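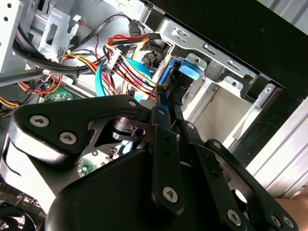
5.3 Manual access during desktop disassembly

Applies to Wunari dual-arm cells. Revised 26 Mar 2025.

1. Select Hold on the Jotasine controller and confirm that both arms are stationary before reaching into the chassis.

2. Keep fingers clear of the gripper linkages at all times.

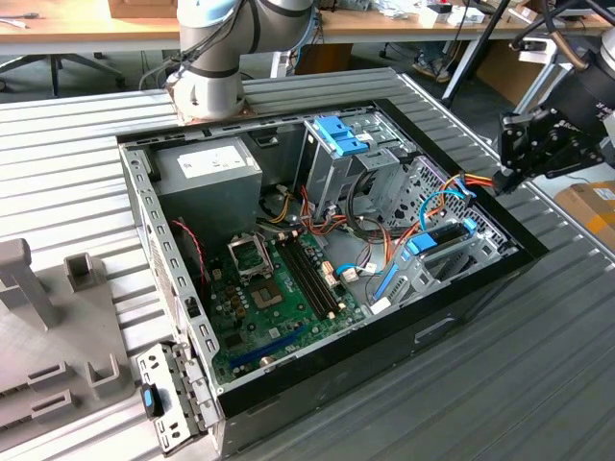
3. Route loose power and data cables away from the drive release latches. Cables must not be pulled by the gripper.

CAUTION: Do not resume motion until all personnel are behind the marked line, 600 mm from the work surface.

Note: Record each manual entry in the cell log.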